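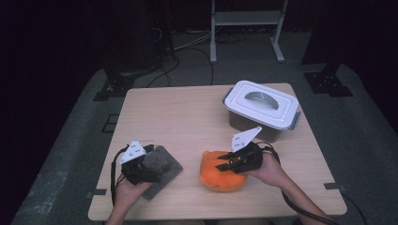
Two grippers, one table, one orange plush. Demo collection for the Pilley project.

Thread on what our student team has been doing this term, for the people who asked after the open evening. It's long. Mute me if you're here for the gardening posts.

1/ Pilley is the name of our tidy-up project in the robotics club at Storndale. The goal is small: a two-armed robot that takes mixed objects off a table and puts them where they go. We picked it over the maze challenge because most of us have already done a maze.

2/ There are 13 of us. Four came over from the electronics club and had never trained anything. I had done one online course and forgotten most of it. So the first month was reading, arguing about Python versions and getting one laptop to talk to one motor.

3/ We don't write out the motions by hand. A person does the task with hand-held grippers, we record it, and the recordings are what the model learns from. Each run of the task from start to finish is one demo. Good demos matter more than anything clever we do afterward. I didn't believe that in the first week. I do now.

4/ The white plates with the black dots on the grippers are markers. They tell the system where each gripper is and which way it's tilted. If your arm gets between the plate and a camera, tracking drops and that demo goes in the bin. You learn to keep your elbows low.

5/ The other thing you learn is to slow down. Everyone's first demos are far too fast. You reach, grab, drop, done, and when you play it back the grasp is a handful of samples and a blur. We now ask new people to do it at the speed they'd use to carry a full cup.

6/ Hard objects were fine from the start. Soft ones gave us trouble. A plush has no obvious place to grab, and if you squeeze from the wrong side it rolls away. The one in the picture has a little bump on top like an ear and every new person goes for the bump. Go for the body.

7/ The gray block is the opposite problem. It's easy to pick up and easy to pick up badly. Grab it near a corner and it twists in the jaws. In the early demos we had every kind of grasp mixed together and the model learned something in between, and what's in between two good grasps can be a bad one.

8/ So we wrote a rule sheet. It's one page. The main parts:
Same start pose for both hands.
Hold still for a moment before you close the jaws.
Left hand works the left half of the table, right hand works the right half.
If you drop something, stop and start over. No saves.
Say the demo number out loud before you begin.

9/ The "no saves" rule is still being argued over. Half the club thinks recoveries are useful, and that a robot that has never seen a drop won't know what to do after one. I think they're probably right, but I want those in a separate folder with their own label. For now the rule stands.

10/ Cables. Each gripper has one, and they will end up across your work if you let them. Before every demo you check that the left one hangs off the left side and the right one runs back along your arm. We lost most of an afternoon to a cable that kept nudging the mat. The mat moved a finger's width over the session and we only caught it when we compared the first recording with the last.

11/ The mat itself was a good decision. The rough surface stops things sliding when you close on them. Downside: the model may be learning "mat" as much as it's learning "block." We plan to test with the block straight on the wood and see how bad it gets.

12/ Numbers, for those who like them. Our best afternoon so far was 22 usable demos. That was with two people swapping every few runs, one on the grippers and one on the laptop. Longer turns didn't get us more. Your wrists get tired and the grasps get sloppy, and you don't notice until playback.

13/ First model results came in December. On the block alone it did all right. On the plush it closed on air, opened, closed on air again, and then held very still over the table as if it had finished. We watched that clip a lot.

14/ Some of that was our own fault. We had nearly always started the plush in the same spot, so the model had learned the spot. Now we move things between demos using a printed list of positions. It's boring and it helped more than any setting we changed in the training code.

15/ The club at Buchanan is doing a similar task and we've been swapping notes with them. They use one arm and a tray. Their demos are tidier than ours and their naming scheme is much better, so we took it. Ours had three different spellings of "plush."

16/ Next up is the Dakgate student meet. Teams get a table, a set of objects they haven't seen, and a fixed time to set up. We'll enter the soft-object round. I don't expect us to place. I'd like the robot to pick up something on purpose in front of other people.

17/ Before that the to-do list is:
Redo the right-hand demos from the early sessions.
Test with the lights at different levels. Ours have all been recorded with the room fairly dim.
Write the setup steps down so it doesn't depend on who shows up.
Label the drops folder, if I lose the argument.

18/ Some people asked if you need to be good at math to join. No. You need to be able to do the same dull thing carefully many times and write down what you did. The math can come later, and there's usually somebody at the next laptop who can help with it. Two of our best demo recorders don't code at all.

19/ Also asked: can you use your own objects? Yes, if they fit in the jaws and you don't mind them getting squashed. Soft things are especially welcome at the moment. No glass, nothing with food in it.

20/ And yes, you can come and try the grippers. It takes a few minutes to get used to them. Roll your sleeves up, keep your elbows low, don't grab the ear.

I'll add to this thread after Dakgate. If your club has done soft objects with two hands, I'd like to hear how you split the work between left and right. We still get both arms going for the same thing now and then.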